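Right, the Lennox Park railway rumour is going round again, so a thread from someone who has been hearing it every August and would like to see a single bit of paper.

For anyone new: the claim is that Dradov, who own the park now, are about to reopen the miniature line from the main gate down to the Trusthorpe side. It shut "for refurbishment" and the sign is still up. The sign has faded so badly you have to know what it says.

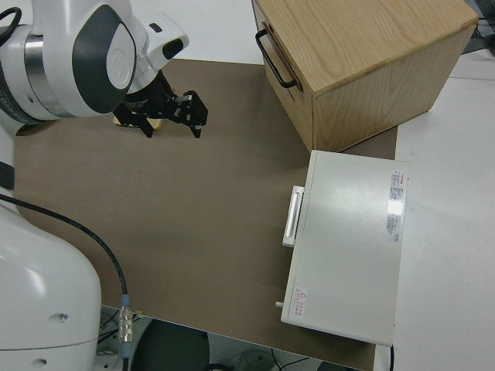
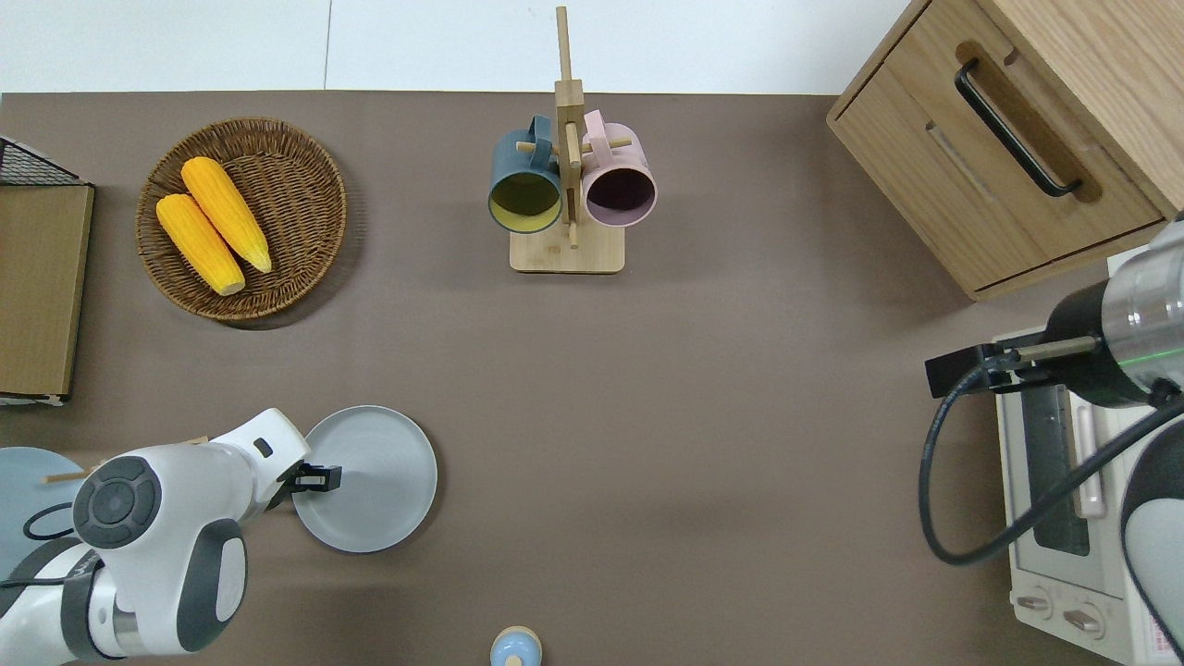
The evidence this time is a 9 second clip of a flatbed wagon by the engine shed. A wagon. It's parked. You can hear the person filming say "it's moving" and I have watched it over and over and it is the phone that's moving.

Second bit of evidence: somebody heard a whistle on Tuesday. The log flume has a whistle. The log flume has had a whistle since before half of you were born.

Third, and I'll give this one slightly more time, the new park map shows the line as a solid track instead of dotted. Fine. The same map also has the toilets by the boating lake in the wrong place and still lists the Kulport Galleon, which they took away in bits on a lorry. I wouldn't plan a day out by it.

What would convince me: rails that aren't orange. Go and stand on the footbridge near the carousel and look down. There's a birch growing between the sleepers and it's taller than me. You don't run a test train through a birch.

Also the crossing by the chip kiosk. They tarmacked over it for the pushchair route. Has anyone seen that dug up? Photos please, with the kiosk in so we know it's this year's.

People keep quoting the 835 metres of "relaid track" from the winter newsletter. Read the sentence again. It says the project "will include" 835 metres of relaid track. Will include. I will include a gym visit in my week.

And before someone says I want it to fail, I don't. I rode it every summer as a kid, back seat, facing the wrong way, face full of smoke. I'd queue 2 hours for it tomorrow. I'm just tired of being told it's open by people who've seen a wagon.

Somebody's replied that annual passes going up is proof they're spending on something big. Passes go up every year. Last year we got a repainted teacup ride and a bin shaped like a frog.

Same person says 400 people have signed the "bring back the train" petition, so Dradov "have to respond". They don't have to do anything. I signed it, for what it's worth. I got an email offering me money off a pizza.

If they do announce it, look for three things: an opening date with a month in it, who's driving it, and whether it stops at Trusthorpe or just goes round the shed and back. My money's on the shed and back, with a ticket on top of the gate price.

Muting this for the evening. If you've got a picture of an engine with steam coming out of it, send it. If it's the wagon again, please don't.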